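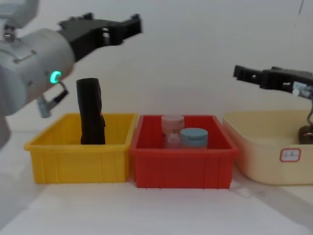 Gripper tips for a small bench: comparing fingers, pads and cameras without losing a weekend

6 min read

Quick one, typed between test runs. We've been putting grippers through the same dull job for a while now, sorting household stuff between bins, and the notes got long enough to share. Bench tips mostly. Some of it is kitchen-drawer stuff and I stand by it.

Set up the bins first

Different color per bin. Yellow, red, cream, whatever the dollar store had. You'll be scrubbing through video later and "it dropped it in the red one" beats "it dropped it in the second from left, no, other left."

Ribbed bins are stiffer when a finger clips the rim. Smooth ones flex and slide. If a bin walks, two squares of rubber shelf liner underneath. Double-sided tape works too but you will be scraping it off with a plastic card.

Plain white table, plain wall. Glossy top is OK if the light is soft. Hard lamp overhead = shadows and the camera picks up every one. We clip a sheet of baking parchment over the lamp, not touching the bulb, LED bulbs only.

Keep the same objects for every gripper. Same jars, same soft pouch, same lids. Put them in a shoebox with GRIPPER TEST on it or somebody will eat out of the jars.

What to pick up

One soft thing. One tall jar. One short wide jar. That's plenty to start.

Soft things hide a bad gripper, everything can grab a pouch. The short wide jar is where it gets ugly. Check the widest lid against the full opening before you do anything else. Ten seconds with calipers. We skipped it once and lost a evening.

Fill jars with dry rice, lids taped. Not water. Please not water.

Fingers and pads

Our three sets: the Gritholm pads (hard, fine ridges), the Diston pads (softer, thicker) and a set we cast ourselves in a muffin tin. The muffin tin ones were bad. Fun though.

Gritholm: best on lids. Ridges bite on the edge of a screw cap. Slips on smooth shiny sides unless you push the force up.

Diston: best on jar sides. Collects lint like crazy. Wipe with a damp cloth, let dry, then go. Don't use dish soap, leaves a film.

Homemade: tore at the screw holes. If you try it, put a washer under each screw.

Before a run, open the fingers all the way and look at them from the wrist camera. Are both sides out the same amount? One lagging usually means a loose pivot bolt or grit in the linkage. Old toothbrush, then a dry cloth. No oil near the pads. 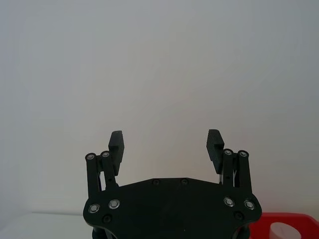
Wrist camera view, fingers fully open, nothing in the grip.

Paint-pen dot across each bolt head onto the plate. If the dot doesn't line up next week, bolt moved. Cheapest tip on this page. White pen on black parts, it shows.

Cameras

You want two views. One from a ways back that sees all the bins, one at the wrist.

The wrist one needs both fingertips in view when fully open. If you can only see one, re-aim it before you record a single thing. Also want a bit of table in there, otherwise you can't tell how high you are.

Big pale wall fools auto exposure. Black gripper turns into a black blob. Lock exposure with the gripper in view and a bin under it. Write the number on masking tape, stick it on the controller.

Colored bins throw color. Red plastic puts a pink cast on anything pale next to it, jars and wall both. If you're matching by color, do it before the object goes in the bin, or don't trust it.

Cables: hook and loop ties, the reusable kind. Leave a loop at every joint, then move the arm through its whole range by hand, slow, power off. Zip ties too tight will chew the jacket.

Controllers

Tried two. The Eren box and the Brureo box.

Eren is quicker to set up, menus make sense, fan is loud. Brureo has finer force steps and a manual that reads like it was translated twice. For jars I'd take the Brureo. For everything else the Eren, less swearing.

Either way: start at the lowest force that holds the jar, then go up one step. Not three. We cracked a lid.

Save settings under a plain name. "diston_jar_low" good. "test2_final_new" bad, I have four of those.

Two arms over one row of bins

Give each arm a home bin and one shared one in the middle. Run at slow speed until both have done the whole routine clean. Only one gripper over the shared bin at a time, make the other wait. Yes it's slower. Bent fingers are slower still.

Stop button where your non-writing hand is. Mine is stuck down with picture-hanging strips, they come off clean.

Keep score on paper

Spreadsheet later. On the bench, a pencil and a sheet with four columns: gripper, object, picked, dropped. Comments on the back.

100 picks per pad per object is what we settled on. Fewer and one lucky streak throws it off. Long total so far is 1,169 picks, and the Gritholm ridges are still crisp. The Distons looked tired well before that and got swapped. I've got spares, going to keep at it until 3,000 and see what's left.

Of the last 100 with the wide jar, Diston dropped 13. Almost all of those were grabs too close to the lid. Aim lower on the body and most of it goes away, at least with ours.

Odds and ends

- Magnetic parts dish for the little black screws. They vanish on a dark floor.
- Silver bolts glare. A dab of matte nail polish on the heads, keep it out of the hex.
- Tape scraps on the table get picked up by soft pads and then you wonder why it's slipping. Check the pads.
- Hex keys: wrap each size in different color tape, same as the bins.
- Lids back on jars right away, rice gets in linkages. Ask me how I know.
- Let the motors cool between pads. Good time to do the sheet.

Camera mounts are getting their own page in February, once the new bracket shows up. If it shows up.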